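## Out and about: the Lomau open house

So I finally made it over to the Lomau open house, after telling you all for two years that I'd go. I took the 58 bus, got off a stop too early (the sign for Stullis Road is behind a tree now, somebody please trim that thing), and walked in with wet shoes and a newsletter tote bag. Very professional.

If you haven't been, Lomau is the robotics lab on the upper floor of the old Fendar building. They open the doors every February, hand out name stickers and let regular people wander around asking whatever they like. I had a long list of questions and used maybe half of it, mostly because I kept getting pulled into other people's conversations. A man who repairs pianos got deep into gear noise with one of the grad students and I just stood there and listened for ages.

The first stop was the Farooqui Room, where they do the talk. Short one, thank goodness! The gist is that they want arms that can learn household chores by being guided through them again and again, with a person at the controls, and then trying on their own. The speaker told us that one simple task can take 526 practice runs before they even bother testing it. I wrote that number on my hand. I thought about how many times I had to be shown how to fold a fitted sheet, and felt a little better about myself.

Then came the part I'd been waiting for, the live demos, at 43 minutes past the hour for some reason (the schedule was very exact and then everything started late anyway). We split into groups and mine got the kitchen station. I loved this one. It's a toy kitchen, the kind my niece would fight you for, with a little microwave and a sink and a range hood with buttons on it. The stove has red burners printed on it and there's a shiny steel pot on the back one. And in from the side comes this big black arm, all bolts and elbows, to play cook.

The job for our group was blocks and the pot. The kids up front got to call out which thing should go next, and of course they all yelled at once. I was standing near the sink side with my phone out, trying not to elbow anyone.
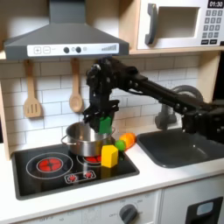

*Green block over the pot at the kitchen station, with the yellow one waiting its turn by the stove.*

What surprised me was how quiet it was. I'd expected whirring and beeping, like in the movies, and you could hear people breathing. I asked one of the students whether it knows what a pot is, and she laughed and said that was a longer chat than she had time for, but she'd give me the reading list. She did, too. It's four pages. If anyone wants to borrow it, I'm in no hurry to get it back.

The coffee was weak and the cookies were excellent (lemon, with the crackly sugar on top). They're planning another open house next year, same month, and group visits for schools can be set up through the front desk in the Fendar lobby. Wear dry shoes.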